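Counting Demonstrations Is a Poor Way to Judge Them

Position paper, Bralcombe Institute, Manipulation and Training Program
2024-08-19

Institutions that teach robots by demonstration have adopted a common habit. They report how many demonstrations they have collected, and they treat the total as a measure of progress. This paper argues that the habit should be given up, or at least made secondary to a record of who gave the demonstrations and how they were prepared.

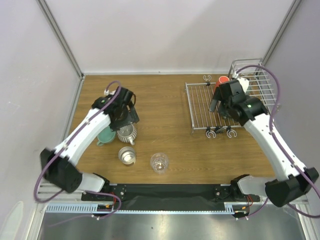
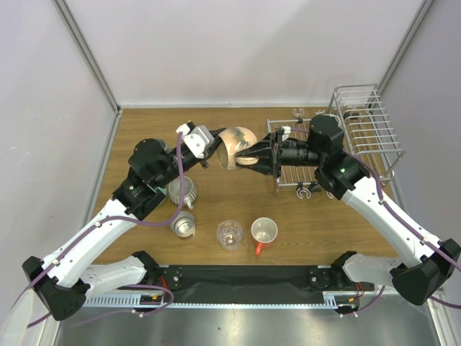

The quality of a demonstration depends first on the operator. A person who guides two arms by remote control makes a large number of small choices that no written procedure covers: which arm approaches first, how closely one wrist may pass the other, when a grip is good enough to trust. Clearing cups and pots to a wire dish rack is a task most adults can do without thought, yet it becomes a matter of judgment when each hand is replaced by a gripper. A round teapot held between the two arms, with the fingers of one reaching into its opening, calls for a decision about where to hold it that a plain glass tumbler does not. Two skilled operators may decide differently, and both may be right. A model trained on their work receives both answers with no account of why they differ.

Our own experience in June supports this view. The Wotano project collected 2255 demonstrations of table clearing over its first phase. On review, 860 of these were set aside. Few of them contained an outright failure. Most were set aside for hesitation, for needless regrasping, or for a change of method partway through. The total had been reported to our partners at Haugland as a milestone, and it was accurate. It told them very little about what had been learned.

It may be said in reply that variety is useful, and that a robot shown only perfect work will not know how to recover from a mistake. The Institute accepts this. Recovery should be shown, and it should be shown on purpose, by operators who have been asked for it, and labeled as such. Hesitation that comes from fatigue or from unclear instructions is a different matter and should not be kept under the name of variety.

We recommend two changes. Every demonstration should carry a note of the operator's training and time at the controls in that session. In addition, operators should take part in the review of their own work. At Tullon, where this has been the practice, 54 sessions were reviewed jointly, and the written task guide was revised several times as a result. Operators pointed out steps that the engineers had left vague, including the order in which vessels with handles and vessels without them should be cleared.

These measures will slow collection, and funding bodies that ask for totals will see smaller ones. The Institute will publish its operator notes together with its next set of demonstrations and invites other groups to do the same.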